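Cat Mats and the Green Bin
Posted 9th August by Asmaa Alaoui
Filed under: Home, Storage, Gallery

A few pictures from the clear-out of the hall cupboard at our place in Otbridge. The cupboard had become the spot where anything flat ended up, including the two round cat mats, which had been sliding around under the table linen since December. They now have a proper home in the green plastic bin, and the bin has its own spot on the bottom shelf.

I share the house with Ileana Sandu and the mats are hers. She bought them as a pair at the Fakum shop before it moved, and paid $25 for the two. They come out when people are over and go away again afterwards, so whatever we kept them in had to be easy to get at.

1. Going in

The orange cat goes in first and the black cat goes on top. The black one is the lighter coloured of the two, cream with little orange flowers, and it shows up better when you look down into the cupboard.
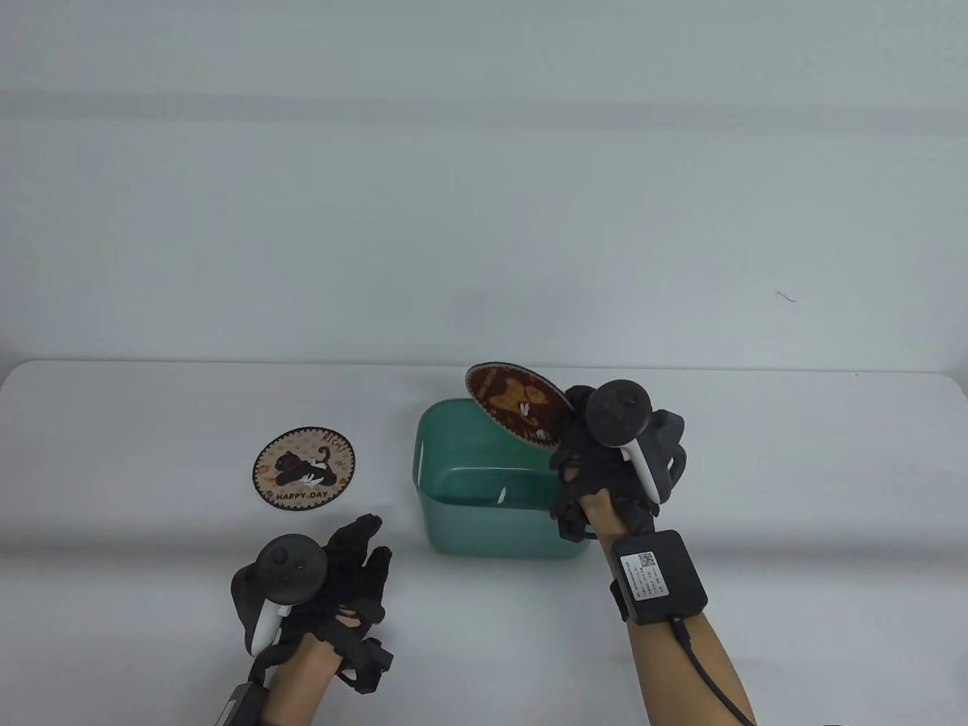 Before the bin we tried a few other things. A magazine file was too narrow. A cake tin was the right shape, but the lid stuck and we ended up prising it off with a spoon every time. For a month or so the mats lived in a cloth bag on a hook behind the door, and that was fine until the hook came out of the wall. I have filled the hole but not painted it.

The bin had been in the laundry holding pegs. Ileana tipped the pegs into an ice cream container, gave the bin a wash in the sink and left it on the back step for the afternoon. There was a price sticker on the base that took some work. Warm water and dish soap did most of it and a bit of cooking oil got the rest.

2. Everything out on the table

Teal-green bin in the middle, a mat on each side. The bin has rounded corners and a handle slot at each end. The black and white cat is lying down with its tail up, with RICH! in red near the edge and HAPPY DAY along the bottom. The darker mat is the red-brown one.
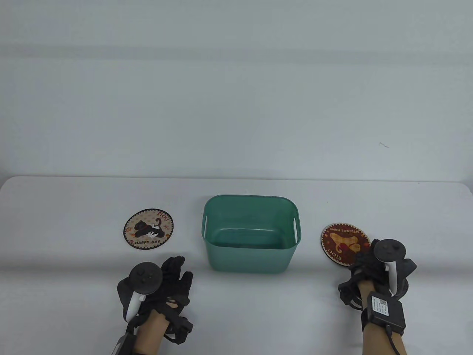 We did the whole cupboard the same way, one shelf at a time, with everything brought out to the white table and sorted there. Table linen took the longest. We kept the runners that get used and folded them to the width of the shelf, and the rest went into a bag for the op shop. The shelves are 300 mm deep, so anything longer than that has to go in sideways or stick out over the front, and the door doesn't close if it sticks out.

The order we settled on, from the top down:

Top shelf: spare bulbs, batteries, the torch, the box of fuses.
Second shelf: runners, cloth napkins, the good tea towels.
Third shelf: candles, matches, the folding fan from Deltaden.
Bottom shelf: the green bin, with the board games beside it.

Candles used to be on the top shelf and they went soft last summer, so they have moved down. I don't know if the third shelf is any cooler. We will find out when the weather warms up.

3. The bin

Matte green plastic, with a raised rim and sides that taper in towards the base. I measured the shelf before we decided on it and left 60 mm of clearance above the rim, enough to get a hand in without pulling the whole thing forward.
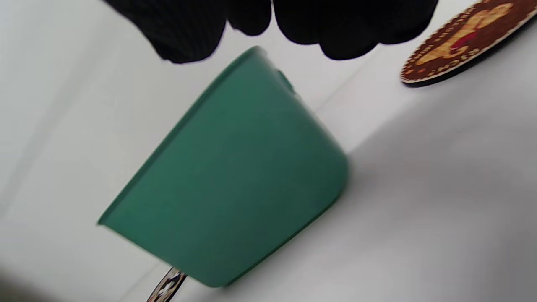
The green bin, with one of the round mats in the corner.

I thought about getting a second bin to match. The Xue catalogue has a similar one in grey, but the green is no longer listed and I would sooner have two that look the same. If anyone in Otbridge has one sitting in a shed, let me know. A lid would be handy too — the cupboard gets dusty along the bottom, mainly from the gap under the door.

For the time being a folded tea towel across the top does the job. It has to be one of the heavier ones or it sags in the middle.

4. The orange cat

Ileana's favourite, and the one most people comment on. The cat is done in a mustard and orange gingham with a thin red collar, on dark chocolate brown with small lighter swirls. The border is cream and scalloped, with WELCOME HOME in cream letters following the curve.

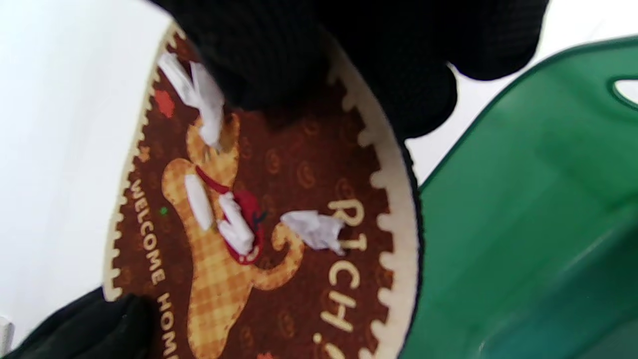
Cleaning is simple enough. I wipe both sides with a damp cloth, go over them again with a dry one and leave them flat for an hour before they go back in the cupboard. I did put them away too soon once and the cupboard smelled for a week. A soft toothbrush is good for crumbs along the edge. I haven't put either of them through the machine and Ileana would prefer that I didn't.

The board games still need doing. There are four boxes with split corners and at least one set of dice that doesn't belong to any of them. I have tape for the corners and some small zip bags for the pieces, and Ileana has said she will go through the cards and work out which packs are complete. The linen bag is in the car and will be dropped off the next time one of us is going past.

Next gallery: the shelf over the washing machine, once the brackets arrive.

Back to all galleries
Older: Labels for the spice drawer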